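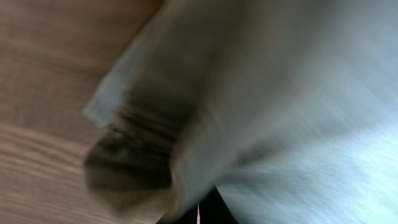 Keep the Blurry Ones: In Defense of Untidy Examples

Search this site Search Menu

Opinion, 04/06/2020

I have been helping gather examples for a cloth-handling system for 18 months now, and in that time I have sat through more arguments about what makes a good example than I ever expected to. Most of them have been friendly. One of them is still going on, at our shop and at plenty of others, and I would like to take a side in it, if you will put up with me for a page or two.

The argument goes like this. You have a robot arm with a small camera near its gripper. A person steers the arm through some piece of work, such as picking up a cloth and folding it, and everything the camera sees is saved along with every motion the arm makes. Do that enough times and you have something a learning system can study. Before it studies anything, though, somebody has to decide what stays in the pile and what gets thrown out. And the first things to get thrown out, nearly everywhere, are the ugly ones.

I understand the temptation, I really do. A piece of pale blue cloth moving past the camera can turn into nothing but streaks, with a bit of wood grain on one side and a black finger poking up from the bottom, and a dark bunched place in the middle that might be a shadow or might be a damp spot for all anyone could say from the one picture. If you were making a brochure you would never choose it. When we started on the Prarkero set (that is our name for the folding work, and please don't ask me where it came from) we had a rule that any clip with too much blur was to be dropped. It was a short rule, easy to follow, and it made the collection look lovely.

It also left out most of the folding. When does cloth blur? When it moves. When does it move? When the gripper has hold of it and is doing the very job we wanted to teach. By dropping the blurry clips we had built ourselves a fine library of fabric lying still, with a gripper about to do something or having just finished. I have a soft spot for cookbooks, and it put me in mind of the kind with a full-page photo of the raw onions and another of the finished soup, and hardly a word in between about what the pot should look like when you are standing over it and starting to worry.

Now, there is a serious case on the other side, and I don't want to wave it away. A good friend in the field, who works with the Cirura group and has far more patience than I have, likes to say that a learner can't learn from what it can't see. Blur hides things. If the edge of a cloth shows up as a soft double stripe, then the system doesn't know exactly where the edge was, and you may be teaching it to guess. Better, says my friend, to slow down the arm, turn up the lights, shorten the exposure and get the clear picture in the first place.

I agree with nearly all of that! Turn up the lights, by all means. We did, and it helped. But slowing down is a different matter, and this is where we part ways over coffee. Cloth moved slowly isn't the same thing as cloth moved at a working speed. It hangs differently, it drags where it would have lifted, and the person steering starts to make small, careful motions that they would never make if they were just getting the folding done. I did a long stretch of slow collecting in March and I could feel myself becoming a worse folder by the hour. I was performing for the camera. The clips were sharp, and I would not have wanted any machine to fold my shirts that way.

There is also the plain matter of where these things end up. The arm that comes out of all this will be working under whatever light the room happens to have, with whatever camera the budget allowed, and when it grabs a corner and pulls, its own view will smear. If it has only ever known crisp pictures, then the first real tug will be the strangest thing it has ever met. I would like it to have met a few thousand before then.

Our Prarkero set stands at 3,325 clips as I write, and I would guess the old rule would have cost us a good share of the useful ones. What we do now is slower and takes more judgment, which some people hold against it. Two of us look at each clip as a whole, start to end, and ask whether a person watching could tell what was being attempted. If yes, it stays, streaks and all. If the camera came loose or the recording stopped in the middle, it goes. Failed folds stay too, marked as failed, because a cloth that slips out of the grip has a good deal to say about how it was being held.

The marking, I will admit, is the part that wears a person down. Up to 8 notes can go on a single clip under our scheme, and by the end of an afternoon I have been known to mark a fold as good simply out of fellow feeling. We take more breaks than we used to. I also think whoever steers the arm should take a regular turn at the marking, and the other way around, and I wish this were common practice. You collect with a kinder and smarter hand once you have had to sort somebody else's clips, and you sort more fairly once you know how hard it is to find a hem with a gripper.

The people at Besnard, who have been at this longer than we have, still keep a clean set and a messy set side by side and mix them as needed. That may well be the sensible middle road, and I expect we will drift toward it. My one request is that the messy set be treated as part of the real work, given decent notes and decent storage, and not left in a folder named "old" until somebody needs the space.

So if you are starting a collection of your own this spring, and you find yourself with the cursor over a clip that looks like a blue curtain in a windstorm, please watch the whole thing through before you decide. Then watch it once more with the arm's motions alongside. I have changed my mind on the second viewing more often than I care to say, and I am still going back through last year's discards, a few each morning, moving the good ones home.

14 shares | 6 comments

Contact Uvitz Opinion Desk | Copyright 2020 Uvitz | Back to top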